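About us

Hello, and welcome to Brinerus!

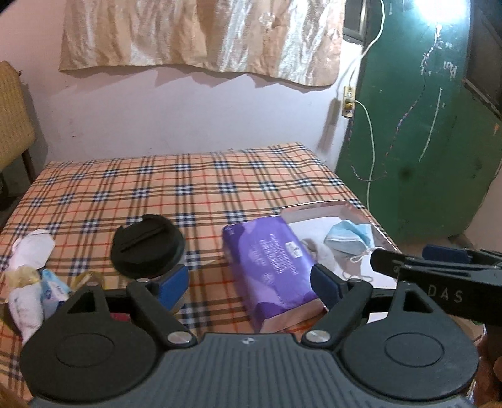
A bed covered in bits and bobs on a plaid spread, with a face mask in the white tray.

I'm Dardo Insaurralde, and Brinerus is me, my business partner Taras Shevchuk and our very patient friend Nina, who answers most of your emails. We help people sort out their bedrooms. That's the whole job, really – beds you can't lie down on, chairs you can't sit on, drawers that stopped closing in February and were never spoken of again.

I started out in Brarnau with a bicycle and a roll of bin bags, doing rooms for students at the end of term. Taras joined after I got stuck under a wardrobe (long story, ask him, he tells it better) and we've now done more than 200 rooms between us, mostly in Brarnau and lately out in Troltano as well.

We always begin on the bed. Everything small goes on top of the spread where you can see it: socks, packets, lids that have lost whatever they belonged to, crumpled plastic bags. Then out come the trays! I'm a bit of a bore about trays. A shallow one is best, as things can't hide at the bottom of it, and you can carry it straight to the kitchen or the bathroom when you're done. Socks get a pile of their own until the very end, when you'd be amazed how many find their partner.

You decide what stays. We'll never bin anything without asking, and we won't pull a face if you want to keep five odd lids. Taras keeps a biscuit tin of his own at home that I'm not allowed to open.

A first visit takes up to 3 hours, and we like to start at half past nine with a cup of tea. We stop every 30 minutes for a stretch, and more often if it's a room with a lot of memories in it – those can be tiring, and there's no rush.

If you fancy a hand with yours, drop Nina a line and tell her how big the room is and whether there are stairs. Cats are very welcome to supervise.

Dardo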